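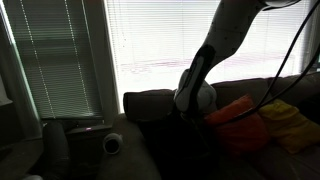
The sofa came first, and everything else in the room was bought or moved to suit it. The owner of the second-floor apartment on Rawat Street has lived there for seven years, and for most of that time the living room was a place to walk through on the way to the kitchen.

"I had a desk in there, a bike, and a chair I didn't like," she says. "Then I got the brown sofa and I had to decide what the room was for."

It is a dark brown sofa, long enough to lie down on, and it has its back to the windows. That is the part visitors ask about. Most people on her floor have the sofa against the inside wall, facing the light.

"I tried it that way for a month. I couldn't see the TV before dinner and I was squinting at everyone. I turned it around on a Saturday and I haven't moved it since."

The windows took longer. The large one has white blinds and the one to the left of it has darker ones, a gray-green. They were meant to match. She ordered both in white from Astura, a blinds shop two blocks over, and when the smaller set arrived it was too wide for the opening. The shop had the right width in stock in gray-green and took 70 dollars off.

"I said fine, hang it, and I'd change it later. I like it now. That end of the room is darker, and in the afternoon that's where I want to be. With the white ones shut you still get a lot of sun. They go so bright you can hardly make out the slats."

She put up dark curtains as well. She closes them in winter and leaves them alone the rest of the year.

The color in the room is mostly in the pillows. There is an orange-red one and a mustard-yellow one, and they stay at the same end of the sofa. A rounded brown cushion goes along the top of the backrest at the other end. She bought the two bright ones from the Lerance outlet and says she stood in the aisle a long time over the orange.

"I thought it would be too much. Everything I own is brown or gray. But it's a pillow. If I got tired of it I could put it in the bedroom."

The brown cushion is older than the sofa. It came with her from the last apartment and used to go behind her back at the desk.

The other upholstered piece, a beige-gray one, is a Riltis she found secondhand. She paid 300 dollars for it, delivery included, and it is the most she has spent on anything used. The arms are broad and curved, and she admits that cups get left on them.

"I've got coasters. I've got a side table. It doesn't matter, the cup goes on the arm. If it's empty I don't worry about it."

Asked what she would do next, she mentions the sills, which are dark and show dust, and a lamp for the left-hand corner. She has looked at several lamps and ordered none of them.

"I read in there at night and I use the light from the hall. I should fix that before I buy another pillow."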